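The Wanero white table, plus the plate and mug I keep on it 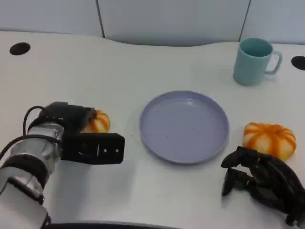 Hi, and welcome to the table page! I get more mail about this table than about anything else in the shop, so I've finally put everything in one place. If you've already written to me asking whether the top marks easily, scroll down a bit, I promise I get to it.

I started selling the Wanero because I wanted a plain white table for myself and couldn't find one I liked. Everything was either shiny enough to do your hair in or had a fake marble pattern on it. The Wanero is just white. The back edge has a gentle curve, with a little dip near the middle, and I'll admit I didn't care about that at all when I ordered my first one. Now it's my favorite thing about it. Pushed up to a wall it looks a lot softer than a straight-edged desk (mine lives in front of pale gray-blue panels and the two get along beautifully).

The holes

Yes, there are round holes in the top, near the back edge. I run my lamp cord down one and my phone charger down the other. People ask if they can order the table without them and the answer is no, sorry, they come that way from the workshop. I thought they'd bug me when I had the table set for lunch, but a plate goes in the middle and a mug goes off to the side and I forget about them. Don't set an egg cup over one. Ask me how I know!

Cleaning it

Warm water, a soft cloth, a drop of dish soap. I've had mine for 14 months and I eat at it, pay bills at it and once repotted a whole tray of seedlings on it. Coffee rings come off if you get to them the same day. Beet juice took me two tries. Please skip the scrubby side of the sponge, it leaves dull patches, and there's no fixing those that I've found.

The plate

The lavender-blue plate is the Unell, and it's sold separately. It's round and shallow with a raised rim, enough of a rim to stop peas from getting away but not so much that you'd call it a bowl. I use it for toast, pasta, cut-up fruit, pretty much everything except soup. The color is a bit bluer in the morning and more purple under my kitchen bulb at night, so if you're trying to match it to a tablecloth, write to me first and I'll tell you honestly what I think. Sold one at a time, 19 dollars each.

The mug

Light teal with a looped handle, straight up and down, a slightly darker teal on the inside. It's called the Eskildsen and it holds 300 ml, so a decent coffee but not one of those giant soup-bucket mugs. The handle fits three of my fingers. My sister gets two in, and she says that's plenty. It's also 19 dollars, and I think it looks best next to the plate, though of course I would say that.

About the little pumpkins

The striped orange and cream ones are not in the shop! I know, I know. I get asked every time. They're squat and cheerful and I put them out way too early (August, last year) and then can't bring myself to pack them away. If I ever find a box of them to sell, they'll go up on this page before anywhere else. In the meantime, anything small and bright does the same job on a white table, even a couple of clementines.

Ordering and delivery

The table ships from Ravness and takes 6 weeks, sometimes less if there's one already boxed up. The legs go on at your end and the bolts are in a bag taped to the underside, so look there before you write to tell me they're missing. Plates and mugs go out separately and usually show up long before the table does. If something arrives chipped, send me a note with your order number and keep the packaging until you hear back from me.

The white top is the only finish I carry right now. I've asked the workshop about a gray one, and they're thinking about it.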